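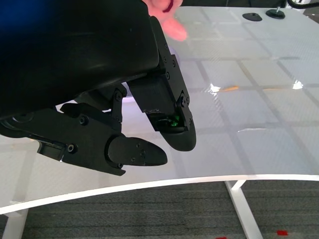
Equipment plan for the coming year

2022-11-12

12 shares 3 comments

The budget request for the manipulation bench went in last week and most of it came back approved. This item sets out what we are buying, what we are putting off, and what the Ejigu lab needs from bench users before the first orders go out.

The largest line is end effectors. We run two kinds now, the two-finger grippers and the jointed hands, and the question all spring was whether to settle on one. We priced both routes. The two-finger units are simpler to keep going, and the spare fingertips from Fusico cost $50 a pair. Replacement fingers for the hands come from Flavonell at $189 each, with a longer wait. In the end we decided to keep both and stock parts for both. The request covers six pairs of fingertips and four fingers, to be held in the parts cabinet and signed out.

The sign-out part matters. Last year two people ordered the same part in the same week and a third went without. If you take a spare, write it on the sheet, and write what you took it for.

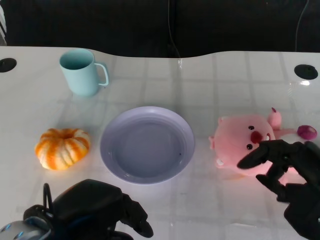
Test objects have never had a budget line of their own, and they should have one. Until now people have brought things from home or put them on a general supplies order, and when something gets lost the next run is done with a different item and the numbers can't be compared. A usable set needs hard things and soft things, with handles and without. The mug, the striped pumpkin, the plate and the pink plush toy make a fair starting mix, and the plush is the one where a black fingertip can push into the face and meet some give. We have set aside $155 for a standard set plus duplicates of every item, stored in a labeled bin. If you have an object you rely on, send the product name or a link so that we can buy a second one while it is still sold.

Duplicates will be bought at the same time as the originals. Colors and sizes change between batches, and matching an item a year later has wasted a lot of afternoons.

We also looked at a service contract. Cedico quoted $735 for one visit a year, covering inspection, fastener check and recalibration for one arm. That is a fair price, but we have two arms, and the quote doesn't include parts. The plan is to buy one visit, scheduled for May, and have our own people follow along and take notes. If the checks are things we can do with the tools we own, we will do the second arm ourselves and not renew. If they aren't, we will ask for both arms in the next round.
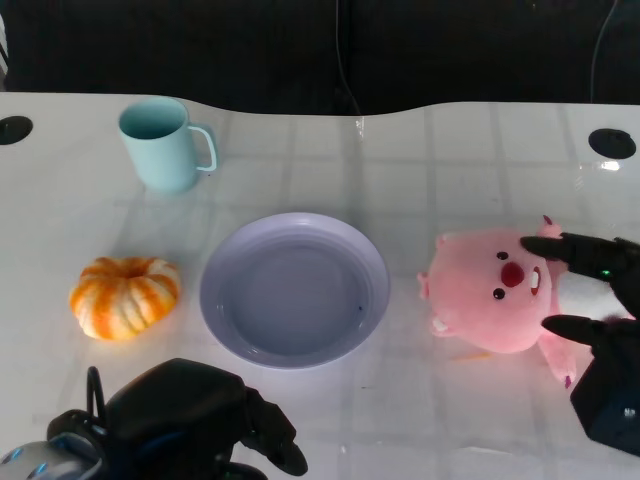

Work surfaces drew more comments than anything else in the planning survey. Several people asked for a new bench with a flat matte top, and one asked for a second table so that setups could be left out overnight. Neither is in this budget. The current top is glossy, with a bright spot beside the right grommet and a dark shadow in front of the left hand, and both are worth keeping in mind when you set exposure. A matte cover would be cheaper than a table, and we are collecting samples before we commit to one. Users who need the pale gray grid lines for placing objects should say so now, as most of the samples we have seen are plain.

Lighting is on hold until the cover is chosen. There is no point in paying for diffusers and then changing the surface under them.

Cables are a small line but they are in there. We are buying sleeves and clips for the arms and a box of ties. Please don't use tape on the wrists — it leaves a residue that takes longer to clean off than the clip takes to fit.

Not funded this time: the second table, a third arm and the force sensors. The sensors were close. They will go back in with the next request, and it would help to have two or three groups sign on to it with a short note on what they would measure.

Orders will be placed in two batches. Spare parts and test objects go first. The cable supplies and the cover go second, once samples have been tried on the bench. Delivery on the hand fingers is the slow one, so if you are down to your last working set, tell us before the first batch closes.

Leave a comment Share this item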